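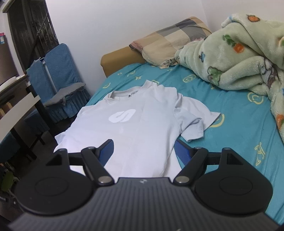
A white tee on the bed, collar to the pillow, waiting for its first fold.

I own too many white T-shirts. I know this because one evening in December I pulled every one of them out of the dresser and piled them on the bed, and I lost sight of the pillow. I'm a magazine writer who works from home. I have no uniform, no dress code and no excuse!

What got me there was a drawer. It's the second one down in a dresser I bought from Plurkby when I moved into this apartment, and it had reached the stage where you push the shirts down with one hand and slam with the other. One morning I slammed it and the front came off (just the front, the rest stayed put, looking at me). So I glued the drawer, and while the glue dried I decided I was going to become a person who folds.

I should explain how I folded before. In half, in half again, then a sort of pat. My mother folded that way and I never questioned it. The trouble is that you end up with a stack, and I only ever wear the top two shirts in a stack. Everything under them might as well belong to somebody else.

I called Kavinda Haque, who ran the folding tables at a Betik store for years before moving over to the office side. She figures she did 1,000 shirts in a busy week during the holidays, and she still does her own laundry at that speed, in front of the TV, without looking down. I asked her for her secret and she asked me what surface I was using.

"The bed," I said.

There was a pause. "A bed's fine," she said, in the voice people use for things that are not fine. Her problem with beds is that they're soft, so the shirt sinks and the wrinkles come along for the ride. If you don't have a table big enough (I don't, mine seats two and one of those is the printer), she says to pull the sheet tight first and get the blanket well out of the way. And fold on a sheet that isn't white if you're doing whites. My teal one with the yellow squiggly doodles all over it turned out to be perfect for this, because you can see every edge of the shirt against it.

Then she talked me through it over the phone. Lay the shirt down with the front facing up and the collar toward the pillow. Stop there. Don't fold anything yet! This was the part I'd been skipping my whole life. You take hold of each shoulder and give it a little tug outward, then you pull the sleeves out flat, then you run your hands down from the collar to the hem like you're smoothing frosting. My shoulders always want to bunch up into a peak by the neck, and if you fold over that peak you'll be wearing it as a crease until lunch.

Once it's flat you flip the whole thing face down, bring one side in to the middle with the sleeve doubled back on itself, do the other side to match, and fold up from the hem in thirds. If there's a logo on the chest, it lands on the outside, so you can tell your shirts apart in the drawer. That matters a lot more than I expected when they're all white.

My first one took me 45 seconds and looked like a sandwich. By the tenth I was enjoying myself. Somewhere past the twentieth I put on a podcast and stopped thinking about it, and I began to understand Kavinda and her TV.

For the drawer itself I got advice from Hubert Kaczorowski, who builds closets at a small shop called Bensaid. He told me to stand the shirts on their edges, like files, and he was very firm that I didn't need to buy dividers. I'd already bought dividers. They're from Imov, they're gray felt, and they're going back. A shoebox cut down to the height of the drawer does the same job, and I had four of those under the bed holding, I'm sorry to say, more T-shirts.

He also wanted me to leave a hand's width of empty space in every drawer. I laughed at him on the phone. Then I went back to the bed and started a giveaway pile, and it got tall fast: anything gone yellow at the collar, anything that shrank, two I'm fairly sure came from an ex. What was left fit with room for a hand, and a bit of wrist too.

The glue held, by the way. I do laundry tomorrow, and I've already pulled the sheet tight.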